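Stulham Online player support
Ticket 810
Category: Crafting and housing
Status: Closed (workaround)
Platform: PC
Opened: 20/10/2023
Reported by: Kititent

Summary: Recipes won't save in the guild workshop after the patch

What happens:
I run the workshop for a small guild on the Lultudero server. Since the patch, any recipe I save to the shared recipe board vanishes when I leave the building. I go in, add the recipe, get the cheerful little trumpet noise that tells me it has been saved, walk out, walk back in, and the board is as bare as the day we bought it. The trumpet is, as far as I can tell, the only part of the system working as designed.

What I expected:
The recipe to be there. I'm not a demanding customer.

Steps to reproduce:
1. Enter the guild workshop.
2. Open the recipe board and press Add.
3. Choose any recipe. I've tried rope, lantern oil and the ornamental goose.
4. Press Save. Enjoy trumpet.
5. Leave and come back.

What I've tried already:
Restarting the game. Restarting the PC. Repairing the game files, which found 2 damaged files, fixed them with great ceremony and changed nothing. Removing all my add-ons, including the one that makes the map readable, so I then got lost on the way to the workshop. Asking in general chat, where I was told to play a different game.

---

Reply from support (Nosipho Kekana)

Hello Kititent, thank you for the clear steps, and sorry about the map. I've followed them on a test character and my recipes stay put, goose included. Could you tell me:

Which rank are you in the guild?
Does it happen to other members?
Is your workshop the small one or the one with the upstairs?

---

Kititent

I'm the guild leader, a title I hold because I paid for the building. Two other members have tried. One has the same trouble and one doesn't, and the one who doesn't has become unbearable about it.

It's the one with the upstairs. We bought it in July after saving up for most of the spring, mainly by selling fish. Nobody goes upstairs. There's a loom up there and a view of a wall.

---

Nosipho Kekana

Thanks. The upstairs may matter. Could you send me the number of recipes shown at the bottom of the board straight after you save, and again when you come back in? Please also check whether the member who isn't affected has ever used the loom.

---

Kititent

After saving: 26. After coming back: the number is still 26, over a completely empty board. So the game knows how many recipes I have and has decided I'm not to see them.

I asked about the loom. He uses it all the time. He has been making himself curtains up there for weeks on guild cloth, and this ticket is how I found out.

---

Nosipho Kekana

That's useful, the number more than the curtains. Your recipes are being saved. What isn't loading is the list itself, and I think the board is waiting for the upstairs floor to load first. Using the loom once seems to wake it up. Could you try this?

1. Enter the workshop and go upstairs.
2. Open the loom, then close it. You don't have to make anything.
3. Go back down and open the recipe board.

If it's still blank, stand by the board until the fire has been relit by the workshop servant and try again. I know how that sounds.

---

Kititent

I went upstairs. I opened the loom. I closed the loom. I came down and there they all were, along with 9 copies of the ornamental goose from my various attempts to prove a point to you.

It's held through three visits and a server restart. The other affected member did the same and hers are back too. Is this a fix, or am I now a person who has to visit a loom?

---

Nosipho Kekana

It's a workaround. Once per character should be enough, though you may need to do it again after a big patch. I've passed the fault to the housing team with your steps and the recipe number. I can't give you a date for the proper fix.

You can clear the extra geese by opening the board, holding Shift and pressing Remove. Please don't press Remove All. It removes all, and we can't bring those back for you.

---

Kititent

Geese gone, one kept for sentimental reasons. Happy for you to close this. For anyone who finds the ticket by searching: go upstairs, touch the loom, come back down. If your guild has a member who says it works fine for him, look at his curtains.

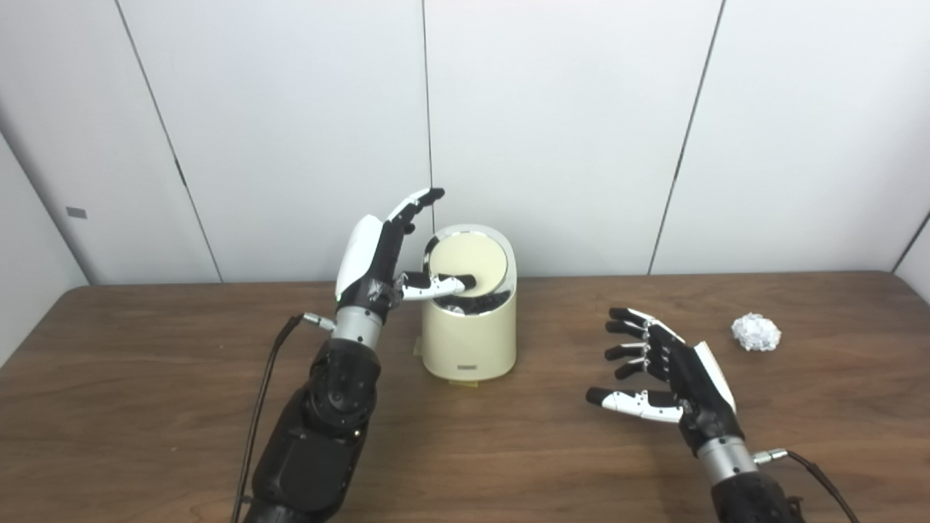 Ortuño

Same fault here on Lultudero, in the big workshop, except that the loom did nothing for me until I'd left the guild group first. With the group still on, the board stayed blank however many times I went up and down. Left the group, opened and shut the loom, came down, all there. Might be worth adding to the steps.

---

Nosipho Kekana

Thank you, Ortuño. I can get the same result on the test character when it's in a group, so I've added it to the report. The steps for now are:

1. Leave any group you're in.
2. Enter the workshop and go upstairs.
3. Open and close the loom.
4. Go down and open the recipe board.
5. Rejoin your group.

Closing this ticket with the workaround. If your list goes blank again after following all five, please open a new one and quote 810 so it reaches the same team.

---

Kititent

Confirmed with group off and group on. Also, the trumpet has stopped playing when I save. Shall I open a new ticket for that, or leave it alone?

---

Nosipho Kekana

New ticket, please. Category: Sound.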